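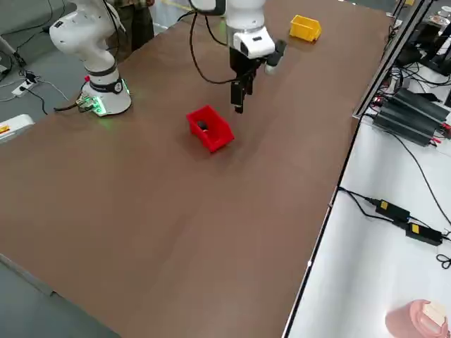 Is the Brustlow two-arm kit worth the money if you only want it for sorting small parts?

Only if you need both arms going at once. For one bin and one sort of part, get the single arm version and spend the difference on a decent table.

Right, longer answer, because I've had a few emails and I keep typing the same thing. Quick post, tea's going cold.

The kit is from Skernari. Brustlow is the name of the two-arm bundle, Buvura is the software that goes with it, and yes I had to look up which was which for the first fortnight. You get two arms, grippers, wrist cameras, power supplies, cables (so many cables) and a login. You do not get a table. The website sort of suggests you do, there's one in all their pictures, but no. Read the list at the bottom of the page.

Setting up. Not bad. The bases want a flat solid top and a good bit of distance between them, more than the leaflet says. I went with the leaflet and had to move one arm later, and then of course everything needed calibrating again. 3 hours gone. Put them further apart than you think and do it once.

Power is the bit I'd moan about most. Bricks and adapters everywhere. I gave up trying to keep them under the work table and they all live on the white side table now, which at least means I can see which one I'm about to pull out. One proper supply for the whole lot would be lovely, Skernari, if you read blogs. Cable down the arm to the gripper also hangs in a big loop. It needs the slack for the wrist to turn, fine, but if you tie it up too short the arm stops with an error that says "motion limit" and nothing else. Took me an evening to work that out. Leave the loop alone.

Bins. I use small plastic ones with an open sloping front, red and yellow, the cheap stackable sort from any hardware shop. Red is the pick bin, yellow is where stuff ends up. Different colours make life easier for the software and a lot easier for me. Turn the pick bin at an angle to suit the arm, don't line it up square with the table because it looks neat. Square meant the fingers kept wanting to come in over the high side.

Start with one thing in the bin. One! I know it's dull. I tipped in a whole handful on day one and got nowhere and blamed the gripper. It was me. One small round thing, get that working from a few different spots, then two, then a handful.

Dark parts are harder, by the way. My little black round bits in shadow at the back of the bin are about the worst case and the camera on the wrist does struggle. A cheap desk lamp helped more than any setting in Buvura. Haven't tried clear parts. Not looking forward to it.

The gripper itself – good. Two plain fingers, opens wide enough for most of what I've got, closes gently if you tell it to. The default grip is too hard for anything soft. Turn it down before you start and not after you've squashed something. Fingertips are smooth, so round things like to squirt out sideways. I'm going to try sticking something grippy on them, will report back.

Buvura, the software. Mixed. Teaching a position by hand is really nice, you push the arm where you want it and save. The list of saved positions is a mess though, they come out in the order you made them and you can't drag them about. I had 55 in there before I noticed there was a delete button, hidden in a menu under a menu. Search doesnt work if you use capital letters. The update in March is supposed to fix the list, so we'll see.

The two arms working together is what you're paying for and it's the part I've used least. They do keep out of each other's way, I'll give them that. One slows down and waits if the other is over the middle of the table. But for plain sorting one of them mostly stands there being expensive. Where it starts to make sense is if one arm holds somthing while the other does a job to it. I've got a plan for that with lids. Not this month.

Numbers, since people ask. My longest run so far was 270 picks before it needed me to step in. The sales page says 1,000 and I dare say somebody has managed it with nice big light coloured cubes. I haven't. For a small workshop 270 is plenty for me, I'm in and out of the room anyway.

I did look at the Gbeho before buying. Cheaper, one arm, smaller reach, no camera on the wrist so you have to hang your own overhead. If you already have a camera and don't mind fiddling then go and look at it. I do mind fiddling. Also the Gbeho manual I downloaded stopped halfway through the section on grippers, which put me off a bit.

Support from Skernari: answered next day both times. First answer was "please restart". Second answer was useful and had a drawing in it.

Would I buy it again – the arms yes, the bundle probably not. Single arm first, second one when there's a job for it. They do sell the second arm separately, it works out a little dearer than the bundle and I'd still do it that way.

Things to get before the box turns up: cable ties (loose ones, see above), long extension lead, lamp, bins, a table that doesn't wobble. Mine wobbled. Bit of folded card under one leg and it's been fine.

More when I've done the fingertips.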